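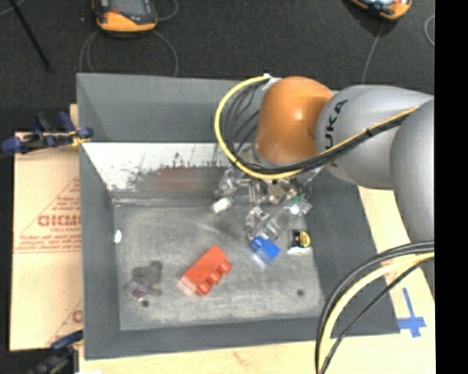
*KUKA arm over a gray bin.*

# Slow rounds and how we got ours moving

Speaker notes, August 2024. Keep it loose, don't read it off the page.

**Opening**

Hi everybody, thanks for having me. I'm Asabe, I play off a very wobbly 14 at Arnwood, and I've been the one with the clipboard on the first tee for our member events these past few seasons.

(Ask: who has waited on a par 3 long enough to eat a whole sandwich? Let them laugh, let them complain. Don't let the complaining run long, we only have the room till lunch.)

I got into this because of one round. It was our member-guest in February, a nice cool morning, and my group took 287 minutes to get round. I wrote it on the back of the scorecard because I was so mad. I shot 97 and I can't remember one good shot, only standing there with my arms folded on the seventh.

**Where the time goes**

Everybody blames the same people, right? The beginners, the guy with the plumb-bob routine, whoever is in front. I did too! Then Anjana Weerasinghe, our assistant pro, pulled the tee sheet and the finish times for the whole season. 3,824 rounds. She printed it out and it went right across the grill room table.

The beginners were fine. Our newer members were picking up when they were out of the hole and walking on. The trouble was the tee sheet itself. We were sending groups off too close together, so by the first par 3 there was always a line, and once you've got a line you never lose it.

(Draw the hole 4 backup on the whiteboard. Green, tee, three little groups stacked up. Use the red marker, the blue one is dead.)

Picture it like the drive-through. You can be the fastest orderer in the county and you still sit behind the minivan.

**What we changed**

Started with the gaps. We went from eight minutes between groups to ten, and yes, that means fewer morning spots. I'll be straight with you, that was a rough meeting. We had people who'd held the same tee time since their kids were in diapers.

Then we moved the tees up. We asked everyone in the weekend game to try the next set forward for a month, just as a trial. I was sure I'd hate it. I hit a wedge into the ninth for the first time in my life and I've never moved back.

Last thing was ready golf, and I mean real ready golf, said out loud on the first tee. If you're set and it's safe, hit. Leave the bag or the cart on the side of the green nearest the next tee. Write your score down when you get to that tee, while somebody else is hitting.

(Story here if they look sleepy: the Varkport trip. We took 12 players over for the home-and-home and their starter handed each of us a card with the time we should be standing on every tee. I thought it was bossy. By the turn I was checking it like a kid with a new watch. We finished right on the card and there was still hot food.)

**Things that flopped**

I want to be fair and tell you the bad ideas, and they were mostly mine.

- The big clock behind the ninth green. People stopped to look at it and argue.
- Sending me out in a cart to hurry folks along. Please don't do this to a friend. I was "the sheriff" until Thanksgiving.
- A prize for the fastest foursome. They ran. One of them putted with the flag in somebody else's hand and his own bag still on his back.

**If someone asks about penalties**

We gave 2 warnings in club events all last year and no penalty strokes. Anjana does the talking when it's needed, and she does it walking alongside the group, nice and quiet. She usually helps look for a ball while she's at it.

If they push on the rules side, say check with your own golf association. I'm no referee.

**If someone asks about walking versus riding**

Say it depends on the course. Ours is flat and the walkers keep up fine. Two people sharing a cart and driving to both balls together is what eats the clock. Drop your partner off with a couple of clubs and go on to your own ball.

**Wrapping up**

Pass around the spare Varkport cards so they can see the layout. Tell them they can copy it, I asked.

Then questions. Anjana has the tee sheet printout in her car if anybody wants to spread it out after lunch.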